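5/19/19 — Galang teleop station, pre-session check, filled in by Angelica Lacson

Morning all! I did the full list before we start on the bowl task, and I've put my comments in as I went, so some of these run long (sorry, Naveen). Anything marked OPEN needs a name next to it before the next person puts the headset on.

**Operator side**

- [x] Headset strap and cable. Strap is fine. The cable still drags across the walkway if you turn to the left, so I taped it down behind the chair.
- [x] Gloves, both hands. Left thumb reads a little open when it's closed. I recalibrated and it came back good, but check it again after lunch, it drifts.
- [x] Foot pedal. Press to engage, lift to freeze. I did it 18 times in a row and it froze every time!
- [ ] Spoken stop word. OPEN. Serpil and I don't use the same one. Can we please pick — I vote "hold," it's short and I can say it with my mouth full.
- [x] Chair locked, two clear steps behind it.

**Simulator first, always**

We agreed back in April that every new operator does the task in the sim before they touch the real arms, and I want to keep it that way even when we're in a hurry. Rutilio skipped it once because he "knew the task" and swung an elbow straight into the Stelberg rail. The rail was fine, the elbow cover wasn't.

- [x] Sim loads with the right table and objects. Bowl, cup, apple, green pad.
- [x] Hands match. Move your own left, the robot's left moves. Sounds silly, but the mapping got flipped after the last Vikus update and I spent a good while reaching for things with the wrong arm.
- [x] Free arm parked out to the side, clear of the table. I like it well out with the fingers open, so you can see at a glance that it isn't about to join in.
- [x] Grip on the bowl is at the rim. Fingers over the edge is okay, squeezing the whole side is not.
- [ ] Fingertip depth inside the bowl. OPEN. See below.

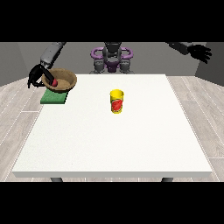

So, fingertip depth. When I take the rim with the fingers going over the edge, they end up down in the bowl with the fruit, and from the headset view I can't always tell if I'm touching it. In the sim that's no big deal, you reset and go again. On the real hand I'd be pressing an apple into the wall of the bowl with no idea how hard. Maricica thinks we should come in higher and pinch just the lip. I tried it her way and it felt much calmer, though my wrist got tired faster.

The pad is my other worry. If it sits too close to the corner, part of it hangs past the tabletop, and then the bowl is up near the edge too. I'd like a start position that's a bit farther in. Naveen, could you move it in the scene file? And then somebody needs to put tape on the real table to match.

**Recording**

- [x] Disk space. We have 925 demos saved, and there's plenty of room left.
- [x] Failed tries get tagged as failed. Please don't delete them, Serpil wants the drops too.
- [x] Task name typed the same way every time. All lower case!

**Real arms**

- [x] Red button within reach of the spotter, cover off.
- [x] Speed limit on the slow setting for anybody new.
- [ ] Left wrist cover. OPEN. One screw is loose and I don't have the right driver, it's over at Gisovgate with the rest of the small tools. No real-arm runs until that's tightened.

Sim sessions are good to go from my side. Maricica is up first, then me, and Rutilio is spotting once the wrist is sorted. Write your comments under mine and leave the open boxes open until the thing is really done.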